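The Nendero Small Claims Organizer Kit: a review
By Diane Thibodeau

I bought this kit in October, when a disagreement with a contractor over a half-finished deck had dragged on long enough that I finally decided to file. I'm a retired school secretary and I love a good binder (my kids will tell you all about it), so when a friend from my walking group mentioned there was one made especially for people representing themselves, I had it ordered before supper.

What you get is a sturdy two-inch binder, a set of tabbed dividers, a pad of evidence labels, a timeline sheet that folds out to a lovely big size, and a workbook of 30 pages. The tabs are already printed: Claim, Reply, Contracts, Letters and Emails, Photos, Receipts, Witnesses, Settlement Talks. I can't say enough about those tabs! I'd been keeping everything in a shopping bag, and just deciding which section a piece of paper belonged in showed me that I had two copies of the quote and none of the cancelled cheque.

The timeline sheet was my favourite part. You write each event on its own line with the matching document number beside it, and when the judge asked me at the settlement conference when I'd first complained in writing, I put my finger on the line and read it out. My voice was wobbling a fair bit, so having it there in my own handwriting was a real comfort.

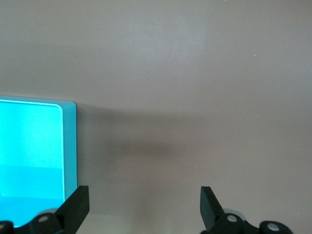 Now, the workbook is a bit more of a mixed bag. The chapter on adding up your damages is excellent, with a worksheet that walks you through each item and where the proof is. Mine came to $2323, right down to the lumber delivery. The chapter on serving your claim is thin, though, and it's written so generally that I had to phone the court office to find out what applied in my province. The clerk was very patient with me. I'd call before you do anything with that chapter, as the rules and forms do differ from place to place.

I also have a small grumble about the evidence labels, which don't stick well to glossy photo paper. I ended up going over mine with clear tape at the kitchen table, muttering. The Drusedero labels I used to order for the school office were much better, and you could easily swap those in.

My neighbour used the Leclerc folder set for her own claim over a fence, and she showed it to me over coffee. It's slimmer and nicer to carry, but it has no timeline and the pockets are too shallow for a long contract. If you only have a handful of papers it would do you fine.

Four stars from me, and I'd buy it again.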